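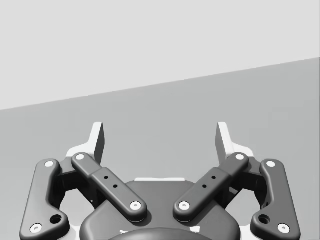 PINSTEAD WEATHER NETWORK OPENS ITS RAIN RECORDS TO EVERYONE AND INVITES NEW OBSERVERS FOR THE COMING SEASON

PINSTEAD – If you have ever stood at your kitchen window during a cloudburst and wondered whether the folks across the valley were getting it as badly as you were, the Pinstead Weather Network has some good news. Starting in May, every rainfall reading collected by the network's household observers will be free to look up online, going back to the first handwritten entries and running right up to this morning's.

The network now takes in daily reports from 685 backyard gauges, spread from the low fields along the Lis River up to the ridge above Ravby. Each observer reads the gauge at 7 a.m., writes down the amount to the nearest hundredth of an inch, empties the tube and sends in the number by phone, by text or through the website. It takes a couple of minutes – a little longer if the dog wants to come along.

"Rain is such a local thing," said Oliwia Bednarek, director of the network. "One summer storm can soak Ravby and leave the north side of Pinstead bone dry, and the airport station will only ever tell you what fell at the airport. Our observers fill in all of that ground between, and they have been doing it faithfully for years. It felt wrong to keep those numbers in a place where the people who collected them couldn't easily see them."

The new site, called Prumano, lets visitors pick a neighborhood on a map and see daily, monthly and yearly totals. Readings can be compared from one year to the next, printed out, or downloaded as a simple table. Days when a gauge was not read are left blank and marked as missing, so a family vacation will not be mistaken for a dry spell. Snow and hail reports are included wherever observers sent them in.

The oldest part of the collection comes from paper logbooks, 103 of them, kept by farmers, schoolteachers and one very dedicated postmaster. Typing them up took three winters. Entries that were smudged or hard to read were checked by a second person, and those that still couldn't be settled carry a note saying so.

"I have a real soft spot for the remarks in the margins," Bednarek said. "Somebody will put down a quarter inch of rain and then add that the peas are up, or that the creek is over the road again. We typed those in too. I hope people will spend an evening just wandering through them, the way I have."

The network would dearly like to reach 2,000 gauges, and there are still wide gaps to fill, especially east of the Lis and in the hills. No experience is needed. New observers should have a reasonably open spot in the yard, away from trees and roof edges, and be willing to report on dry days as well as wet ones, as a zero is every bit as useful as a downpour.

A standard four-inch gauge with a mounting bracket costs $20 through the network, and schools and libraries may ask for one at no charge. Short training sessions will be held at the Pinstead and Ravby public libraries throughout May, beginning at 6:30 p.m. Children are welcome with an adult.

To sign up, stop by the front desk at either library or use the "Become an Observer" form on the Prumano site. Current observers do not need to register again.

Media contact: Oliwia Bednarek, Pinstead Weather Network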